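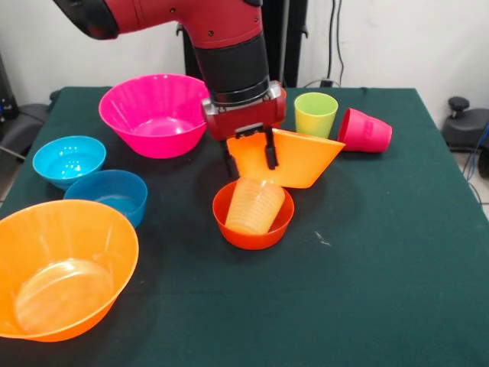 Diary, May, after evening skate

Left knee held for 46 minutes on the ice, the longest since the tear. Physio still limits me to stops on the right edge and no contact. Resting pulse this morning was higher than I want. Changed the skate hollow back to the deeper cut; grip better on the crossovers, glide slightly worse.

Took 30 shots from the left circle. Wrist shots fine. Slap shots pull at the inside of the knee on follow-through, so I stopped those early. Poojary ran the clock and wants me in the line drills before the Gurnska tie. I said I would see how the swelling looks at 7 am.
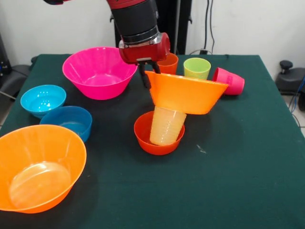 Narayanan Kurian

Iced the knee twice after supper. Slight puffiness below the kneecap, no heat. Bike tomorrow, low resistance, then the band work. Need new laces - the left one is fraying at the fourth eyelet. Ask about the spare stick.

Search this diary Go

Recent entries
First skate without the brace
Bike session, 89 rpm
Notes on the Vetudon away game

Contact | Copyright Narayanan Kurian | Back to top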